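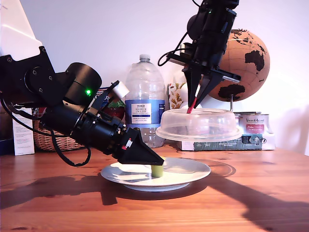
The ticket came in on a Saturday morning as "globe leaning, please advise", and I want to start by saying thank you for writing in so kindly about it, as most people who contact us about the Osard desk globe are already at the end of their patience by then. You told us the cork ball had begun to drift on its rod, that it squeaked when turned, and that it had lately been living on the tea-and-snacks table with everything else. I could see what you meant about the table! The globe is standing in close company with a printed box, a cream and red tin and a clear plastic container, with a big bottle of Ashbeck water not far off, and I think that crowding is a fair place for us to begin.

**Product:** Osard cork globe, painted continents, metal stand
**Reported:** lean, squeak, base not sitting flat
**Status:** solved, left open for one more week

### First reply

Before you take anything apart, please move the globe to a clear stretch of table with nothing under the base. A box lid gives a little in the middle, even a sturdy one, and a stand that is perfectly straight can look tipsy on it. Turn the globe slowly through one full circle and watch the top. If the wobble travels around with the ball, the fault is in the cork. If it stays on one side, the rod or the base is to blame.

(I have one of these at home, on a shelf above the radiator, and I spent an entire evening blaming the globe when the shelf was the trouble.)

### Your answer, copied in for the log

> Moved it to the bare table. Better, but still leans toward Africa. Squeak is the same. The lean stays on one side.

### Second reply

Lovely, that narrows it down. There is a small collar where the rod meets the base, and in June we changed suppliers for it, from Ileo to Stanciu. The older collars work loose after a while. To tighten yours:

1. Lift the ball straight off and set it in a bowl or a deep dish so it can't roll away.
2. Turn the globe stand upside down on a towel.
3. Tighten the collar by hand until it stops, then give it a quarter turn more with a cloth.
4. Rub the top 2 inches of the rod with a plain white candle. Please don't use cooking oil - it soaks into cork and leaves a dark ring that never comes out.
5. Put the ball back and spin it gently a few times.

### Your answer

> Squeak gone. Lean nearly gone. The base rocks a tiny bit when I put a cup down near it.

### Third reply

I'm so pleased about the squeak. The rocking will be a worn felt pad. I've put a set of Dostance pads in the mail for you, no charge, part 35 on the spares sheet. Peel off every old pad first, even the good ones, or the new ones will sit at a different height and you'll be writing to me again (you'd be very welcome, of course).

Leave the pads to settle overnight before the globe goes back among the snacks. I'll keep the ticket open until you've had a chance to try them.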